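Getting candle wax out of (nearly) everything

I burn a lot of candles. Too many, if you ask anyone who has had to sit next to the fig one from the Greswood craft market, which could clear a church. And where there are candles there is wax on the tablecloth, wax on the skirting board and, one memorable Monday, a whole jar of it down the back of the radiator. So I've had plenty of practice, and these are the things I do now.

First, leave it alone! I know, it's horrible watching it spread, but if you go in with a cloth while it's runny you just push it further into the weave. Let it go hard. If you're impatient like me, put a bag of frozen peas on top for 30 minutes and go and do something else. Then bend the fabric and most of the wax will crack and lift away, and you can pick off the rest with a fingernail or the back of a butter knife. Not the sharp side. I have a napkin with a slit in it to remind me.

What's left is the greasy bit that has soaked in. For that you want brown paper – the plain sort, with no printing on it – one piece under the cloth and one on top, and a warm iron with the steam switched off. Press for a few seconds, lift, move to a clean patch of paper and press again. You'll see the wax come through as a dark spot. Keep going until the paper stays clean. Kitchen roll works too, but the patterned kind can leave you a faint row of blue teapots, ask me how I know.

Coloured candles are more of a pain. The wax comes out and the dye stays put. I dab on a little surgical spirit with a cotton bud (try it on a hem first) and then wash as hot as the label lets me. Red is the worst by miles. My friend Rosine Gilbert swears by Drisero soap, the hard green bar they sell in the hardware shop at Nundlow, rubbed in and left overnight. I've tried it on a red stain and it went to a sort of blush pink, so I'd call that a draw.
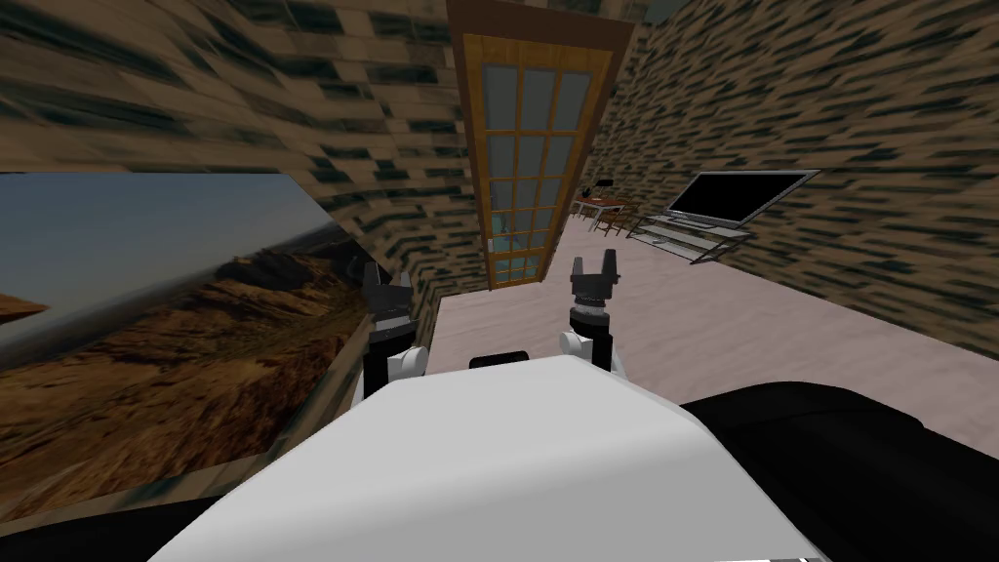 Hard, shiny surfaces are a different job altogether, and much easier. Painted wood, gloss tiles, plastic, the lid of the bread bin – wax only sits on top of these, so you're lifting it off and then buffing away the smear. Anything with a smooth, pale, rounded surface shows up every greasy fingermark, so I finish with a soft cloth and a drop of washing-up liquid in warm water, then go over it again with a dry one. For the lifting, an old loyalty card held nearly flat is perfect. A hairdryer on low will soften a stubborn lump, but hold it well back from plastic and don't point it at one spot for long.

Carpet I do the same way as cloth, peas and then iron, only with the iron cooler and a lot more patience. Wool can go flat and shiny if you overdo it. A stiff brush brings it up a bit afterwards.

Glass jars, if you want to keep them for cotton wool or buttons: stand them in the freezer overnight and the leftover wax usually pops out in one piece. Wipe round with kitchen roll before you wash them, and please don't tip melted wax down the sink. It sets in the bend of the pipe and then you're into plumber money.

Car seats, somebody asked me in May. I did get a birthday cake candle off the back seat of our Honda with an ice cube in a sandwich bag and the loyalty card, and there's only a tiny mark left by the seat belt. I haven't dared try the iron in there.

Oh, and save the scraps. A stub of plain white candle rubbed along a sticky drawer runner works a treat, and it's good on a stiff zip as well.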